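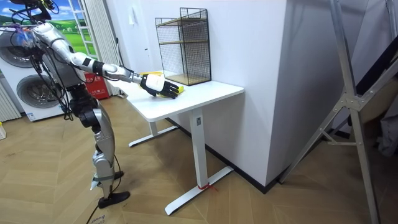
Housekeeping for Shared Spaces, Session 2
Handout: Desks, wiping down, and where the stuff goes
September 20, 2019

Hi everybody. I promised I'd type up my notes from the desk session instead of making you copy my whiteboard handwriting, so that's what you've got. They're in more or less the order I talked, with the side trips left in because some of you asked for the side trips! If you missed the first session, the handout on floors and trash is in the Riviere folder at the front counter.

Why a whole session on desks

Because a desk is the surface everyone touches and hardly anyone cleans. In August I visited the Morberg building for a walk-through with their office crew (lovely people, very patient with me), and the floors were gorgeous. Then I ran a white cloth over one desk and it came up gray. They were vacuuming every night and the desks were getting a quick pass with whatever was in the spray bottle. So we're going to slow down and do desks properly, and then you can speed up again once it's in your hands.

Clear first, then wipe

I know, I know. But I still see people wiping in a neat little circle around a coffee mug. Take everything off, or if you can't take everything off (monitors, for instance), do one half of the desk, move things over, and do the other half. What comes off the desk goes on a chair or a cart, never the floor.

Now, whose stuff is it? In a shared space you don't get to decide what's trash. Paper goes in one pile, facing the way you found it. Pens go together. Anything you can't identify gets left alone and put back exactly where it was. I once tossed a scrap of paper with a phone number on it and I'm still hearing about it.

Cloth or sponge?

Both are fine on a hard white top, and I like a bright color for either one, yellow especially. You can spot it from across the room, so it doesn't get left behind, and it lets you color code: yellow for desks, another color for the kitchen, another for the restroom, and they never swap. Please, please never swap.

Cloths are better for dust and for big flat areas. Fold yours in half and then in half again and you've got a pad with several clean faces to turn to as you go. Sponges hold more water, so they're good on sticky rings and bad near anything with a plug. Whichever you use, it should be damp. If it leaves a puddle, wring it out again.

How to hold it: flat hand, fingers together, and let the fingers do the pressing. Keep the cloth tucked under you, with just a little poking out past your fingertips so you can get into the crease where the desk meets the wall. Don't bunch it up in a ball. A ball of cloth touches the desk in one tiny spot and you'll be there all day.

The pattern

Start at the back, against the wall, and work toward yourself in long side-to-side strokes that overlap a bit. When you reach the front edge, keep going over it and down, and catch the crumbs in your other hand. Then run the cloth along the thin edge all the way around. That edge is where people rest their wrists, so it gets grubbier than the top. On a white desk you'll see it right away. On a dark one you'll have to trust me.

Turn the cloth to a clean face for each desk. After some 5 desks, get a fresh one.

Standing desks

A few extra things for these. Most of the ones you'll meet have a flat top on two column legs, and each leg sits on a long foot, like an upside-down T. The feet are dust magnets and shoe magnets. Wipe along the whole length, then up the column, then stop. Leave any moving parts dry.

Look under the desk before you move it up or down! Check for cables that are pulled tight, bins, chair arms. And if you find something tied or taped to a leg, like string or a tag, leave it on and wipe around it. Someone may be using it as a marker, and if it looks tatty you can make a note for the office.

Same goes for cardboard on the floor. If it's lying flat, lift it, sweep under it, and put it back down unless you've been told it's trash. Power cords get lifted too, never dragged, and you don't unplug anything. I'm going to repeat that one at every session until you're sick of me.

Desk organizers, especially the mesh kind

I have a soft spot for the two-tier organizers with black wire mesh and wooden shelves. They look smart on a white desk and you can see through the sides, so things don't get lost in there. They're also a bit of a pain to clean. Mesh collects fluff in every single little square, and a wet cloth just pushes it through to the other side. Use a dry brush first, a soft paintbrush is perfect, and brush from the top down. After that, a barely damp cloth on the metal frame.

The wooden shelves get a dry cloth, or a damp one followed by a dry one straight away. Don't let water sit on wood.

The best time to do an organizer is when the shelves are bare, so if you come across an empty one, grab your chance and do it then, top shelf first. Pull it away from the wall a few inches, wipe the strip of desk behind it, and push it back to where it was. When you restock, put heavy things like paper and folders on the bottom and the small stuff people reach for all day on the top.

What's in your caddy

2 yellow cloths, plus spares
2 sponges, same color
Soft paintbrush for mesh
Spray bottle with the mild cleaner (the Zornura one, already mixed, so don't add more!)
Dry towel

Spray the cloth and not the desk. Droplets travel further than you'd think, and they like keyboards.

For next time

We're moving on to kitchens, in room 665 at the Lirner annex, same start time as always. Before then, please wipe down one desk at home or at work using the back-to-front pattern, and keep the cloth so you can bring it along. I want to see how gray it got. If you have a mesh organizer of your own, try the paintbrush trick and let me know how it went. Wear shoes you don't mind getting splashed.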